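Sprechnotizen, Vortrag am 18. September 2022
Zwischenfall beim Kartonfalten: was passiert ist und was wir geändert haben
Margaux Hamel, Projekt Illotport

Folie 1 – Einstieg
Kurz vorstellen, dann gleich zur Sache. Thema ist ein einzelner Fehler aus dem Mai und die Wochen danach. Die Übersicht über das Gesamtprojekt liegt im Tagungsordner, die lasse ich weg.

Folie 2 – Aufgabe
Zweiarmige Zelle, Versandkartons mit Einsatz. Zuschnitt anheben, Laschen aufstellen, Einsatz einlegen, Laschen stecken. Die Kartons kommen von Brakano, flach geliefert, 40 Stück im Bündel. Die Steuerung der beiden Arme läuft über Hikis, das ist unsere eigene Ablaufsoftware. Wer Fragen zur Bahnplanung hat, bitte an Grgić, die haben den Teil geliefert und sitzen im Saal.

Folie 3 – Die Arbeit am Tisch
Bild kurz stehen lassen, bevor ich weiterrede.

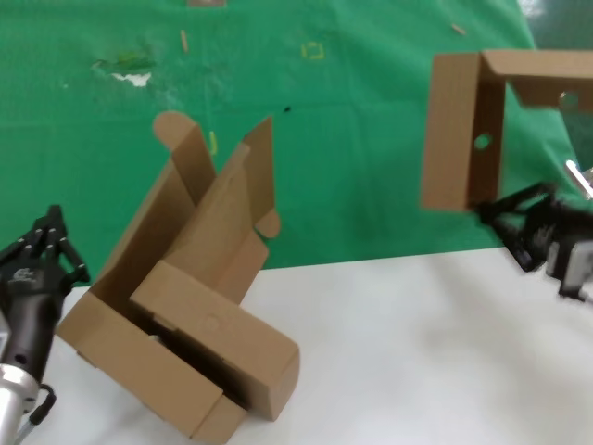 Zweiarmiges Handling von Wellpappe, rechter Greifer in Bewegung.

Auf die beiden Hände hinweisen. Die rechte hält ein gefaltetes Stück in der Luft, die linke steht am Rand neben dem Karton. Die Laschen stehen hoch, der Karton liegt schräg. Schräglage ist bei uns zulässig, aber nur bis zu einem Grenzwert, und der war im Mai falsch hinterlegt.

Folie 4 – Hergang
Der rechte Arm hatte ein Pappteil gegriffen und wollte einlegen. Eine Lasche war zurückgefedert und stand im Weg. Das Teil stieß dagegen, knickte und rutschte im Griff. Der Kraftsensor am Handgelenk hat den Kontakt gemeldet, die Meldung wurde aber als Steckvorgang gewertet. Der Arm drückte weiter, mit der Kraft, die fürs Stecken vorgesehen ist.
Der Karton schob sich dabei gegen die linke Hand. Zwei Finger verbogen, ein Kabel am Handgelenk angerissen. Der Not-Halt wurde von Hand ausgelöst, nach etwa 5 Sekunden. Verletzt wurde niemand. Der Bediener stand hinter der Markierung, griff aber reflexartig Richtung Tisch. Das ist der Punkt, der mir am meisten Sorgen gemacht hat. Hier Pause.

Folie 5 – Ursachen
Erstens der Grenzwert: beim Wechsel der Kartonsorte aus der alten Konfiguration übernommen, ohne Prüfung.
Zweitens die Auswertung: Hikis kannte für einen Kontakt in dieser Phase nur den einen Fall. Ein Anstoß vor der Einlegeposition war nicht vorgesehen.
Zum Material nur ein Satz: Die Pappe federt je nach Luftfeuchte unterschiedlich. Messwerte dazu habe ich nicht – auf Nachfrage ehrlich sagen.

Folie 6 – Maßnahmen
Kontakt außerhalb des Zielbereichs führt jetzt zum Stopp beider Arme. Der Stopp muss am Pult quittiert werden, automatisches Wiederanfahren ist gesperrt. Grenzwerte hängen an der Kartonsorte und werden beim Wechsel von einer zweiten Person freigegeben. Lichtgitter vorn ergänzt.
Nachteil erwähnen: mehr Stillstände als vorher, vor allem bei verzogenen Zuschnitten.

Folie 7 – Offen
Erkennung zurückfedernder Laschen vor dem Einlegen. Kabelführung am Handgelenk. Ersatzfinger haben lange Lieferzeit, wir legen jetzt einen Satz ins Regal.
Fragen. Falls nach dem Protokoll gefragt wird: gekürzte Fassung per Mail, Adresse auf der letzten Folie.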